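Software Engineer, Two-Arm Manipulation (control and planning)

Zimeo is hiring a software engineer to work on the code that runs our two-arm bench cells. You would join the Avo team, which owns everything between the task description and the joint commands. The position is full time and on site.
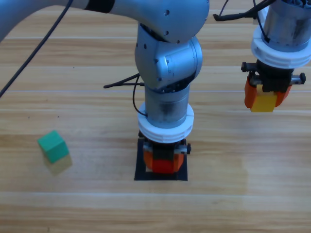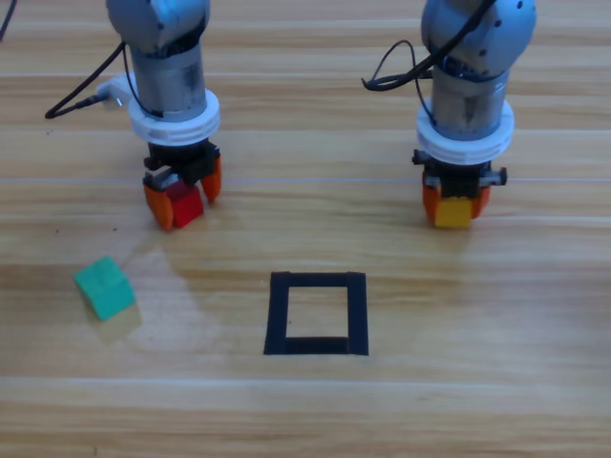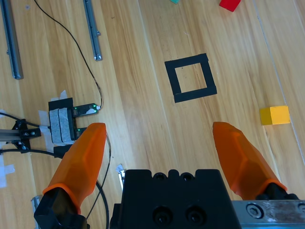

Avo is our planning and control stack. It takes a goal such as "put the blocks in the marked area in this order" and produces motion for both arms that respects each arm's limits and keeps them out of each other's way. Most of our regression tests are built on simple block tasks, because a failure there is easy to read. The black tape square is the shared target zone, and it is where the scheduling problem comes up: with a red block in one gripper and a yellow block in the other, the planner has to decide which arm goes in first and where the second one waits. Right now that decision is made by a fixed priority rule. We want to replace it, and that will be your first project.

What you will work on

Arm scheduling for shared zones, starting with the priority rule described above.
The 400 Hz control loop, written in C++. It is stable but hard to change, and we would like it split into smaller parts.
Block pose estimation from fixed and wrist-mounted cameras, together with our perception engineer, Magdalini Ververidis.
Wumine, our internal replay tool. It lines up camera streams, joint states and planner decisions on one timeline. It is written in Python and needs a faster log reader.
The nightly test suite, which currently has 116 cases. Several of them fail for timing reasons and need to be fixed or removed.

What we need from you

At least 2 years of paid work on software that moves real hardware.
Good C++ and working Python.
A solid grasp of kinematics and collision checking. You should be able to explain how a planner you have used represents the space between two moving arms.
Comfort with reading logs for a long time before changing anything.
Clear written English. We keep design notes for every change to the control loop.

Useful but not required: camera calibration, real-time Linux, experience with learned policies. A degree is not required.

Working here

The team is small and you will share on-call duty for the cells during working hours only. Expect to spend 20 percent of your time at the bench and the rest at a desk. Travel is rare. Relocation support is available.

How to apply

Send a resume and a one-page description of a bug you tracked down on a physical system: what you saw, what you ruled out, and what the cause was. Code samples are welcome but optional. The process is a phone call, a paid half-day exercise using recorded data in Wumine, and a visit to the lab.

Applications close 15/10/2025. Questions about the role go to Halldóra Skov, who leads the Avo team.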